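Papering the wall behind a marbled worktop

Sep 14, 2020 | Posted by Vollatley Home Notes

Most guides to wallpapering will tell you it's a pleasant afternoon's work. I have yet to meet the afternoon. If your wall has a table or worktop pushed up against it you also have a long straight edge to get right, and every wobble in the paper will show along it. Here is how I do it, with the advice I've stopped believing left out.

Measure first and don't trust the calculator

My wall is 371 cm wide. The online calculator said two rolls, which is fine for a plain paper. For a damask it is wishful thinking. You have to slide each drop up or down until the medallions meet the ones next door, and whatever you slide past goes in the bin. Look for the pattern repeat on the label, add it to the height of every drop, then work it out on paper. I needed seven drops and I was glad of the extra roll. Check the batch numbers match before you open anything. I've been told the colour difference between batches is too small to see. I saw it.

Choosing the paper with the top in front of you

Catalogues photograph everything next to a bowl of lemons, and that tells you very little. Take your sample home and stand it on the worktop itself, up against the wall, in daylight and again with the lamp on. A cream top with cloudy veining already has a pattern, and a busy paper will fight with it. I'm suspicious of the rule that you must never put two patterns together, though. A pale paper with its ornament in regular bands can sit quite happily behind soft veining, as long as neither is very dark.

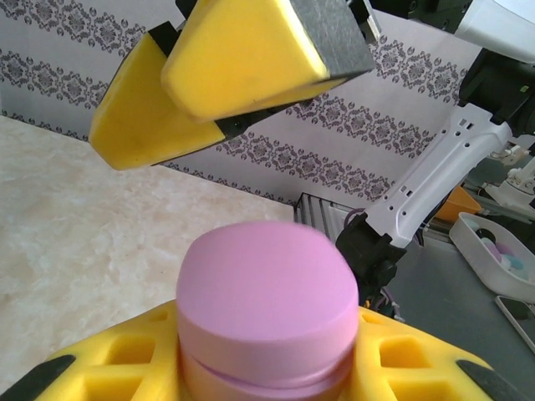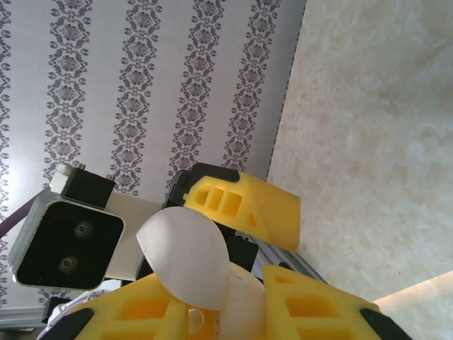 Pale damask paper meeting a cream marbled top.

Look hard at warm and cool as well. Peach in the veining and lavender in the paper may please you or may annoy you every morning, and the only way to find out is to live with the sample for a few days. The shop won't mention this.

Hanging it

1. Pull the table out. People will say you can lean over it. You can, and you'll get paste on it.

2. Wash the wall, fill the dents and sand them once the filler is hard. Then size it. The Pusunar tub I bought asks for two coats on bare plaster. I thought that was a way of selling more tubs, did one, and had a seam lift by the window. Do both.

3. Draw a plumb line with a weight on a string. Don't start from the corner, whatever the leaflet says. Corners in old houses lean, and vertical bands will give you away by the second drop.

4. Paste, fold, and wait as long as the label asks. Hang the top edge first and brush down and out from the middle.

5. Match at eye level, then check again at worktop height. If there has to be a small error, put it low down or behind the door.

6. Trim with a new blade and a wide filling knife. Change the blade more often than seems sensible – wet paper tears the moment it goes dull.

The line along the worktop

You'll see plenty of tips for hiding the join. Silicone in a matching cream is the usual one, and I'm not keen, as it picks up dust and goes grey. On a freestanding table I leave it alone and push the table back once the paper is properly dry. On a fixed top I run the paper down slightly past the edge, crease it with the knife and trim. A narrow bead of decorators' caulk can go in afterwards if there's a real gap. Wipe it straight away with a damp cloth.

The Clarnavell leaflet also suggests varnishing the paper above the top to make it wipeable. I tried it on an offcut and it went yellow at one end. Try your own offcut first, and keep what's left of the roll for patching.

Vollatley Home Notes, Becerra Road. Contact us | © 2020 Vollatley | Back to top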